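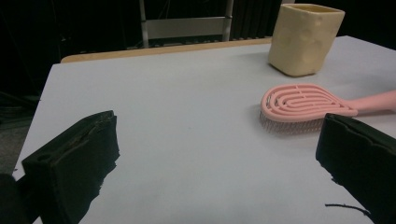 A pink hairbrush and a cream cup on one of the white tables at the Hondley hall.

Swap table returns to Hondley hall

August 23, 2019

I went along to the Hondley swap table meaning to drop off a bag of odds and ends and go straight home, and I was there for 2 hours. It's back for the first time since April, in the side room with the dark curtains, and the idea hasn't changed — bring something clean that you don't use, take something you will.

Bathroom and bedroom bits were the theme this time. There was a pink hairbrush with an open, loopy sort of head (I do love a brush you can rinse right through!) and a cream cup with a dimpled finish that I'd have had for my toothbrushes in a heartbeat, if my bathroom shelf weren't already chockers.

Bit-na Cha, who runs the table, told me 17 households had put their names down before the doors opened. "People get a bit shy about small things, but the small things go first," she said. She'd like more hand mirrors, soap dishes and colour-matched towels, and no more shampoo, please, opened or otherwise.

Brushes and combs need a good wash in warm soapy water before you bring them in. Anything left over at the end goes on to the Festudow op shop, which has room for three more tubs.

The next swap is in the same room, and entry is a gold coin. Leave donations at the Lema Street door, and ring the bell twice if it's locked.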